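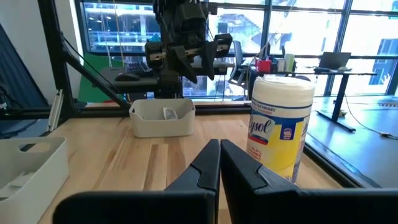
A canister of Lysol disinfecting wipes on a light wooden tabletop.

Kesetti was never meant to have a third film. The second closed with the mine flooded, the family scattered and the village of Olent seen from the back of a departing lorry, and its makers spent years telling interviewers that the story was finished. Skunico, the company behind all of them, has now changed its mind, and the new film opens in January on 400 screens.

It picks up long after the lorry. The eldest daughter, a schoolgirl in the first film, is running a ferry office on the far side of the lake and wants nothing to do with the place she came from. Then a letter arrives about the old house. She goes back for what she says will be two nights, and most of the film takes place in the weeks that follow.

The running time is 89 minutes, a good deal shorter than either of the earlier films. Kesetti 2 in particular had a long middle section in the mining offices that even its admirers tend to skip at home. The new script keeps to the house, the lake road and the bar, and leaves the company men out until the last half hour.

Much of the shoot took place in Haldane, a harbour town that has stood in for Olent since the beginning. The original street set was pulled down after the second film and has been rebuilt from old plans and photographs, with a few differences that careful viewers will spot. The bakery is now a phone shop. The chapel has lost its bell. The family house is a real building, empty for most of the time between productions, and its kitchen was left largely as the crew found it.

Shooting lasted 50 days, nearly all of them in late autumn. The first two films were known for their hard summer light, so this one looks quite different – grey mornings, wet roads, lamps on by the middle of the afternoon. The trailer gives a fair idea of it. There is very little music, and the accordion theme that people remember is heard only once, played badly on a piano in another room.

Skunico has kept quiet about which of the original cast return. The trailer shows the father's coat on a hook and a hand on the stair rail, and fans have been arguing over both ever since.

Both earlier films go back into selected cinemas the month before, in new prints. The first is the one to see if there is only time for one of them. A fourth film has not been announced, although the rebuilt street in Haldane is still standing.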